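Home / Local News / Water

Ojeda's old pipes are finally being replaced

Good news if you live at the Ojeda end of town, because the water main is being swapped out at last! Work starts in February and takes in 210 homes, mine included, and I've been moaning about our brown trickle for years.

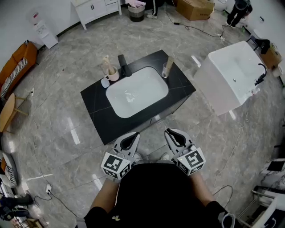

Leneta, the firm doing the digging, will shut the water off between 9am and 3pm while each street is joined up. I'd fill a jug the night before (and a tumbler for your toothbrush, if you keep one by the basin like the one in the photo). Run the cold tap for 15 minutes once it's back on.

The new main is 957 metres long and ends at the Multia roundabout, where the bus stop moves round the corner for the month. Parking on Prallel Road is off too, so I'll be walking to the shops and grumbling all the way.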